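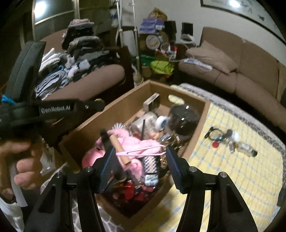
A hand-held gripper at the packed box, fingers open.

Zusbridge Workshop – Home Build Group
Minutes of the March meeting

Present: Agathe Lemaire (chair), Ilona Gál, Štěpánka Čierny, Hervé Pruvost (minutes)
Apologies: Gisela Fuentealba

The meeting opened at 7:05 p.m. in the back room.

1. Minutes of the last meeting

Approved with one correction. The spare servo was lent to Ilona, and the earlier minutes had it going to Štěpánka. Hervé has changed the file copy.

2. Box sorting build

Štěpánka reported on the sorting work at home. The aim is still to have the Stornus arm take mixed household items out of an open cardboard box and set them down beside it. She has been working through the picks by hand with a gripper in each hand before any more time goes into the arm program.

The fingers on the hand-held grippers are curved and carry ridged blue pads. Ilona asked whether the arm should get the same shape. Štěpánka thought so, but wants to try printed copies in two materials first. The flat fingers now on the arm are fine for square things and poor for anything round or with a handle.

There was some talk about what should go in the box. Hervé would like a fixed list so that results can be compared from one week to the next. Agathe preferred a mixed load that changes, with tins, cloth, tape and small trinkets all in together. Agreed to do both: a fixed load of 25 items for timing, and a changing load for everything else. Štěpánka will write out the fixed list.

Fluffy fabric was raised as a separate problem. On the arm it tends to come up together with whatever is lying on top of it. Ilona suggested closing the fingers more slowly and lifting a short way before the full move. To be tried.

Glass items are to stay out of all powered runs until the force limit is working. They may be used for hand work.

3. Stornus arm

Ilona has replaced the belt on the second joint. The arm now holds position with a load, though it still drops a little when power is cut. A spring is to be fitted. She ran 200 cycles without a load and logged 11 stops, almost all of them from the same loose connector at the wrist. The connector has been glued and tied down. She will run the same test again before the next meeting.

Hervé asked that the emergency stop be moved to the front of the bench. It is behind the arm at present and the cable is too short. Agreed. Ilona has a longer cable.

4. Controller

The second-hand Roussel controller has arrived and powers up. The manual is missing pages. Gisela sent word that she has a full copy and will bring it in. Until then the group stays on the old board, and no one is to change the settings on the Roussel.

5. Base and surface

Štěpánka said a soft surface lets the box shift when something is pulled from one corner. Agathe offered a sheet of plywood cut to size, with stops screwed on to hold the box. Hervé pointed out that real use at home will often be on a bed or a sofa – the arm has to cope with some movement sooner or later. Agreed to use the board for timed runs only.

6. Costs

Members have been paying for printing filament out of their own pockets. Agreed that receipts go in the tin by the door and are settled monthly. The order for five small bearings was approved. Agathe will place it.

7. Flisimside open evening

The Flisimside group has asked us to show the arm at their open evening. Štěpánka was in favor. Ilona did not want to commit before the repeat test is done. Left until next month.

8. Any other business

The bench vise is loose again. Please do not use it for cutting until it has been bolted down.

The key to the tool cabinet is to go back on its hook after use.

Actions
Štěpánka – fixed item list; printed curved fingers in two materials
Ilona – repeat cycle test; wrist spring and stop cable; slower close on fabric
Agathe – plywood base; bearing order
Gisela – Roussel manual
Hervé – reply to Flisimside saying we will answer next month

Next meeting: Wednesday, 7 p.m., same room.

The meeting closed at 8:40 p.m.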